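Folding on the Bed: A Small Gallery of Laundry Doubts

Posted April 11, 2019, by Maëlys Baudry

I have read a lot of advice on folding clothes and I believe maybe a third of it. The last batch was a Prudel booklet my sister-in-law left on my kitchen counter, 400 little tips, most of them variations on "smooth as you go." It wants you to have a folding station. It wants the folding station at hip height, with nothing else on it, in a room with good light. I fold on a bed, like everybody I know, and I doubt the Prudel people are any different once they get home.

So this page is a bedroom and some shirts. Click through if you came for a method, because I don't really have one.

Shirt on the stripes

The booklet says to fold on a plain, pale surface so you can see your edges. Well, these are pink, red, turquoise and light green stripes with polka dots thrown in, plus a cartoon monkey and Hello Kitty. A shirt is lying on top, and the end of one sleeve is getting the attention. I can find the edge of a sleeve just fine on a sheet like that. If anything the stripes give you a line to square up to, though I wouldn't put that in a booklet. 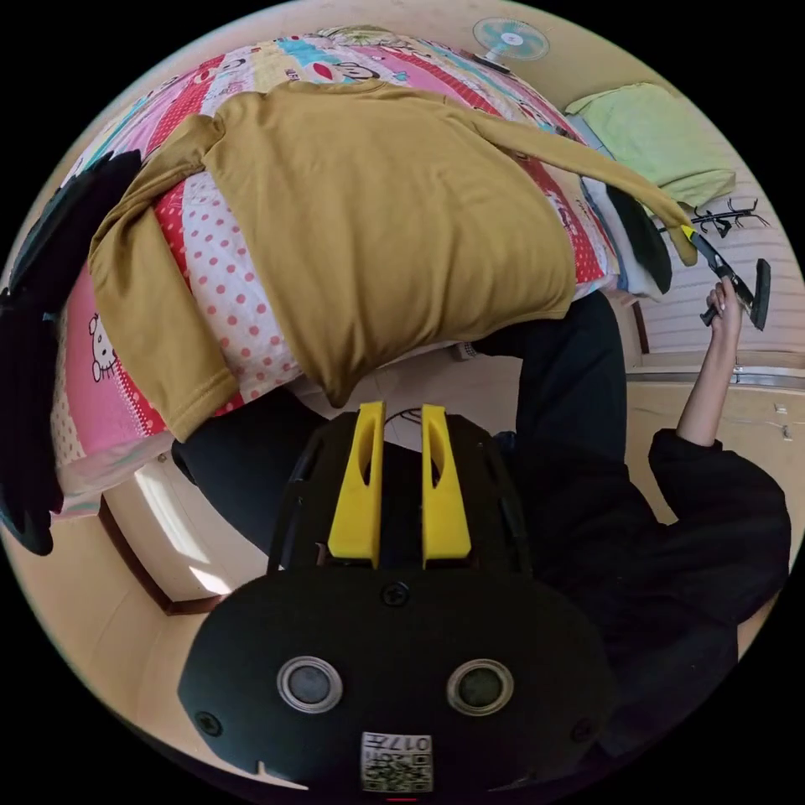

Sleeves are where I part ways with most of the instructions. You're told to fold them straight back, then down, then tuck the cuff so it doesn't peek out. Who is checking for cuffs? The shirt goes in a drawer with other shirts. I fold the sleeve across once and if the cuff peeks out, fine, at least I can tell which one is long-sleeved without pulling it out and starting over.

I did try the strict version for most of July. Every shirt got the full tuck, and then I'd open the drawer on a Monday, dig for one near the back, and the whole row would slump over. The tuck held up nicely on the shirts I never wear. I'm told this means I was filling the drawer wrong. Possibly! There is always one more step you were doing wrong.

The folding board is another thing I can't get excited about. I had a Tumden, the hinged plastic kind, and it does make every shirt the same size. It also has to live somewhere, and the only place it fit was under the bed, behind the suitcase, so I'd fold half the pile by hand before I could be bothered to go get it. It's at Sollbridge Thrift now if anyone in town would like to be disappointed by it.

Where the pile goes

A bed is a big flat surface right up until it's full of things you already folded. On this one there's a pale green folded item sitting up near the head, and a dark cloth with small red, pink and green flowers hanging over the side. A light green towel is draped over the gray cabinet. I know what the booklet would say about that towel. I also know that the top of a cabinet is where towels go in real bedrooms, and two drawers only hold so much.

The little desk fan with the light blue blade gets my full approval, even if I'm suspicious of people who claim a fan will "finish" damp laundry. A fan that size is for the person doing the folding.

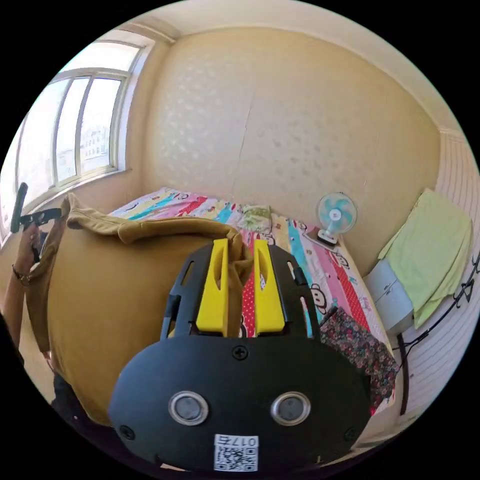

Hooks, and what I think of them

The black rack with the curled hooks is on the wall by the cabinet, and I go back and forth on racks like that. Hooks are good for the sweatshirt you're going to wear again tomorrow. Hooks are bad for anything knit, which ends up with a little horn at the back of the neck. Lacroix sells padded covers for hooks, and I've never met a person who owned one.

My rule is that hooded things don't get folded at all. The hood makes a lump no matter what you do, you can fold it in, fold it down, roll the whole thing up like a sleeping bag, and it's still a lump. Hang it up and move on to the socks.

Socks

No picture of socks, you've seen socks. I ball them. Yes, I've heard about the elastic. I've been hearing about the elastic since college, and mine wear out at the heel every time.

Questions I keep getting

Does the bed need to be made first? I'd pull the cover flat, mostly so you don't lose a washcloth in it. The booklet would have you iron the cover, and I stopped reading that page halfway down.

How long should a load take? I don't time it and I'm wary of anyone who does.

Will I review the new Prudel drawer dividers? They've been sitting in the box by my front door for three weeks. I'll get to them when I've figured out which drawer they're supposed to fit, as so far it isn't any of mine.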